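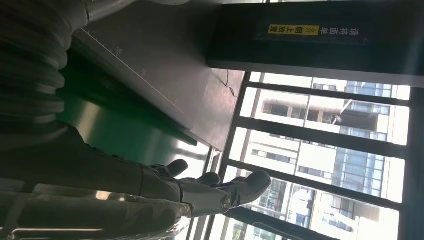

Figure 7.1 Articulated hand above the graduated mat at the parcel station. The sign by the window asks for the waybill to be placed face up.

Chapter 7
Handling Soft Parcels: The Term Project

7.1 Scope of the chapter

Chapters 5 and 6 dealt with rigid objects whose dimensions were known before the hand closed. The term project removes that assumption. Each student team must bring a mailer bag from a crate to a measuring mat, present it with the waybill uppermost, and transfer it to a conveyor. The bag has no fixed shape, and its outline changes each time it is touched.

The project is marked in two parts. The written part covers the choice of grasp, the placement of the parcel on the mat and the recovery procedure for a failed pick. The practical part is a supervised run of 30 parcels. A team may stop its run once, for a maximum of 20 minutes, to change parameters. Mechanical changes are not permitted after the run has started.

The worked data in this chapter come from the Thambiah class, whose six teams logged 996 attempted picks over the term. Of these, 586 ended with the parcel on the mat and the waybill up. The remaining attempts are classified in Section 7.4. Readers should note that the teams did not all use the same end effector, and that the results are therefore reported by team before they are combined.

7.2 Choosing a contact strategy

A mailer bag can be taken by pinching a fold, by pressing on the contents and curling the fingers, or by trapping the bag between two hands. Pinching needs the least force, but it depends on finding a fold that stands clear of the surface. A bag lying flat may offer none. Pressing is less sensitive to the position of the folds, although it requires a limit on the downward force and some knowledge of where the contents lie inside the bag.

The two-fingered gripper is normally assigned to the pinch and the multi-fingered hand to the press. This is a convention of the course and should be tested. Team Lekbridge used the pinch for its whole first run and changed to the press for its second, keeping the approach speed constant so that the two runs could be compared.

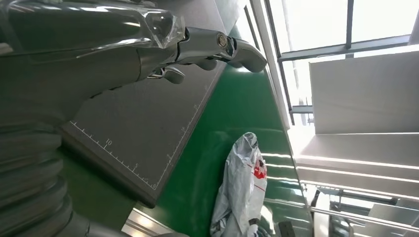 Tania Gunawardena would have teams settle the approach angle before they argue about fingers at all. In her view, most of the failures logged as grip failures in the early weeks were approach failures, and a team that swaps its gripper to cure them will spend a fortnight learning nothing. Levente Medve disagrees on the order of work but accepts the point about the logs.

The logging form was revised in August to reflect this objection. It now has separate columns for approach, contact, lift and release, and a pick is charged to the earliest stage at which it departed from the plan. Teams using older forms should not attempt to convert their entries.

7.3 Division of work between two arms

Where two arms are available, the simplest scheme gives one arm the grasp and keeps the other at a fixed waiting pose. The waiting pose must be outside the path of the working arm but near enough that the second hand can steady the parcel without a long move. 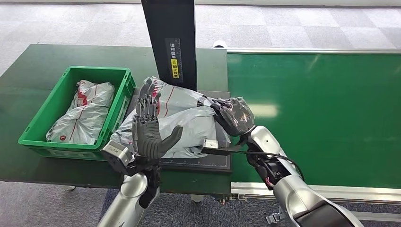 A second scheme lets both hands act on the parcel together. It shortens the correction of a skewed bag, at the cost of a shared timing signal and a more careful treatment of collisions. The force limits for each arm must also be set with the other in contact, as a value found with one arm alone will usually be too high.

Students should begin with the first scheme and record a full run before attempting the second. The controller settings for both are given in Table 7.2, and the state diagram in Section 7.5 applies to either.

Preparatory exercise. Using the log format described above, draft the entry for a parcel that is lifted correctly and released with its waybill down. State the stage to which the failure is charged and the parameter to be checked first.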